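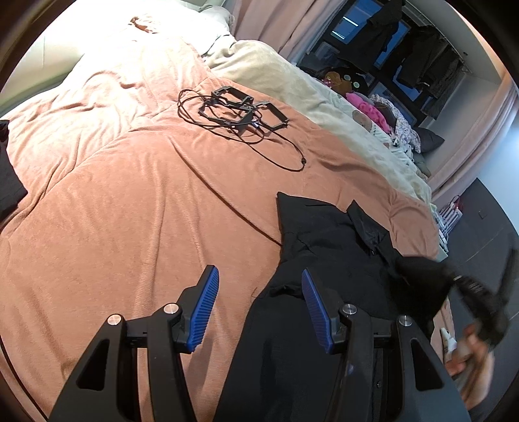
Why does a plush fabric look lighter when it is brushed one way and darker when it is brushed the other?
The pile fibers lean. When they lean away from the viewer, light reflects off the sides of the fibers and the surface looks pale. When they lean toward the viewer, the eye meets the fiber tips and the gaps between them, where light is trapped, and the same dye looks deeper.

Textile Structures, Unit 2: Pile Fabrics
Handout revised 26 April 2022
Notes: Bronisława Michalski

2.1 Terms
Ground: the base fabric that holds the pile in place. It may be woven or knitted.
Pile: the yarns or fibers that stand out from the ground.
Pile height: the distance from the top of the ground to the tip of the pile, measured with the fabric lying flat and without load.
Nap direction: the direction in which the pile lies smooth under the hand. Strictly, a nap is raised from the ground yarns by brushing, while a pile is made with a separate set of yarns. The trade uses the words loosely, and so do most pattern instructions.

2.2 Main types
Velvet is a woven warp pile, usually short. It is often woven face to face as two cloths joined by the pile yarns, which a blade cuts apart on the loom.
Corduroy and velveteen are woven weft piles. The floats are cut after weaving. In corduroy the floats are bound in columns, which gives the ribs, or wales.
Terry is a warp pile left uncut. The loops form because the pile warp is let off faster than the ground warp.
Plush has a longer pile than velvet. Most plush sold for bedding is warp or weft knitted in polyester, then sheared and heat set.

2.3 Mass and density
Fabric mass is given in grams per square meter. Cut a square measuring 100 mm on each side, weigh it in grams, and multiply by 100. Mass alone does not describe a pile fabric: a tall, sparse pile and a short, dense one can weigh the same. The tall one crushes sooner.

Worked case. Two cut specimens from the Andside sample set weigh 10.48 g and 16.10 g. The results are 1,048 and 1,610 grams per square meter. Both include a bonded backing, so neither figure may be compared with an unbacked cloth.

2.4 Crushing and recovery
Pile flattens under load when the fibers bend near the root. Recovery depends on fiber stiffness, pile density, and how firmly the ground holds each tuft. Steam helps with wool. With polyester, too much heat sets the crushed position permanently. Press face down on a needle board, or do not press.

2.5 Cutting
Mark the nap direction on the back before laying out pieces. All pieces run the same way, including facings that will show. Cut single layers, since two layers placed face to face creep against each other.

Reading: Wasilewska course packet, section on knitted grounds. Jinlong Tan will collect the specimen sheets at the first lab in May. Write the mass, the pile height, and the ground type on each sheet.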